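Front-loading washing machine

A front-loading washing machine, also called a front loader or a horizontal-axis washer, is a machine for washing clothes in which the laundry is put in through a round door on the front side. The drum turns around a horizontal axis, or an axis which is a little tilted. It is the usual type of washing machine in Europe and in a large part of Asia, and it is sold in North America next to the top-loading type.

Contents
1 Principle
2 Door and gasket
3 Drum
4 Loading and unloading
5 Care
6 See also

Principle

The drum stands inside a closed tub which holds the water. Only the lower part of the tub is filled. When the drum turns slowly, the laundry is lifted by paddles on the drum wall and falls back into the water, and this falling does most of the cleaning. For this reason a front loader normally needs less water than a top loader with a central agitator. At the end of the program the drum turns fast and the water is pressed out through the holes.

The capacity is given as the weight of dry laundry. A full load of cotton should fill the drum to nearly 80 percent of its space, and delicate items need more room.

Door and gasket

The door is a round frame with a bowl of glass in the middle. The bowl reaches into the opening and keeps the laundry away from the rubber. The door hangs on a metal hinge at one side, and on many models the hinge can not be moved to the other side, so the buyer should consider in which direction the door will open. An electric lock holds the door closed during the program and for a short time after it.
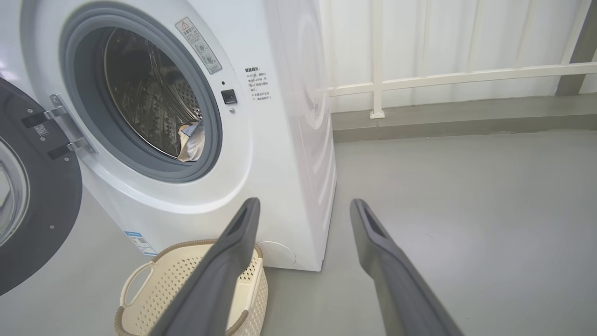 The gasket, in some countries called the door boot, is a ring of flexible rubber which joins the front panel with the tub. It must be soft, for the tub moves during spinning while the cabinet stands still. It is usually gray. Its inner fold collects lint, hair, coins and small pieces of laundry. Fabric may also come to lie across the lower lip, as the light beige piece does at the bottom right of the opening, and such a piece must be pushed fully into the drum before the door is closed. Otherwise it can be pinched between glass and rubber, which leads to a leak or to a torn cloth.

Drum

Most drums are made of stainless steel. The wall has many small holes for the water, and often a raised pattern between them. Makers give such patterns their own names. The Mekix company used the name Saltbridge for a drum with shallow ridges, and Zindia sold a similar drum with smaller holes.

Loading and unloading

Pockets are emptied, zippers are closed and large pieces are opened before loading. Large and small pieces are mixed, so that the weight is spread evenly when the drum spins. A single heavy item, for example a bath mat, may stay on one side of the drum and stop the spinning. After the program, the upper part of the drum and the fold of the gasket are checked for socks.

The opening of a front loader is low. Some households put the machine on a base, such as the Chege stand, which is 33 centimeters high and has a drawer for detergent.

Care

The gasket is wiped with a dry cloth after the last load of the day. The door is left a little open, so that the air can enter and no smell develops. The filter of the drain pump, usually behind a small cover near the floor, is cleaned every 4 months or more often where there are pets.

See also

Clothes dryer
Detergent
Laundry room
Top-loading washing machine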